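Workshop tips: planning the money for a first gripper setup

Posted March 2026 by Abdelghani Alaoui, Trekville

Most of the messages I get are from people who want to start with hand-held grippers at home or in a small workshop and want to know what to buy. These are the notes I send back, tidied up a bit. Prices move, so I've mostly left them out apart from my own total.

Start with the job

Write down the one job you want to work on before you look at any parts. Folding tea towels, sorting cutlery and putting lids on jars all need different openings and different fingertips. If you can't decide, choose cloth. It costs nothing, you already own plenty of it, and it won't break when it is dropped.

Measure the thickest thing you expect to pick up and add a finger's width. Jaw opening is the figure sellers are vaguest about, so ask for it in millimetres, measured between the tips with the jaws fully open.

What I spent

My first full setup came to 2419, all in, with two hand-held grippers, a used arm from a dealer in Lanellow, a bench, lights and a computer. The arm was well over half of it. If I did it again I would buy the grippers first, use them for a few months and leave the arm until I knew what reach I needed. I bought the arm in September and it sat under a sheet until after Christmas.

Keep back 50 for small things. You will spend it on screws, tape, a decent set of hex keys and a cable that is long enough.

Printed or machined

Printed parts are fine for hand-held use and for light work on an arm. They wear at the pivots first, so look for metal inserts where the linkages turn. Plain holes in plastic go oval and then the tips stop meeting properly. If a seller offers a version with brass inserts and one without, pay the extra.

Check how the fingertips are fixed. Screwed on is best for a beginner because you can change them in a minute. Glued tips mean a new finger every time one chips.

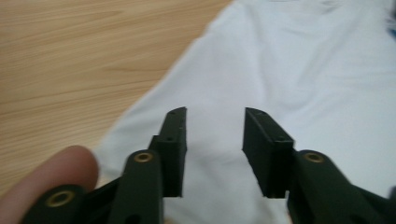
Matt black is the colour to order if there is a choice. Shiny parts throw light back at a camera and you end up buying softer lamps to fix it. For the same reason, work on a plain table or put down a plain cover, and keep the area beside it clear.

Buying spares

Order these with the gripper, since postage on a small parcel later often costs more than the parts:

6 spare fingertips
2 complete linkage sets
Spare inserts and the screws to suit
A small tube of threadlocker

Gerlach sell linkage sets in pairs and the fit is good. The Julon ones are cheaper but the holes needed cleaning out with a drill bit before the inserts would go in square. Budget an evening for that.

The bench

Any solid table will do as long as it doesn't rock. Stand at it for ten minutes with your arms out before you commit to it. A bench that suits sawing is usually too low for this and your shoulders will tell you by teatime. Bed risers under the legs are cheaper than a new bench.

Second-hand arms

Ask to see it powered up and moving through every joint. Ask for the controller, the power supply and the licence for the software, and get the seller to list all three on the receipt. An arm without its controller is scrap, however low the price. Check the weight too, as mine needed a stronger shelf than I had planned and that was another trip to the timber yard.

Leave the cameras until last. They drop in price faster than anything else on the list.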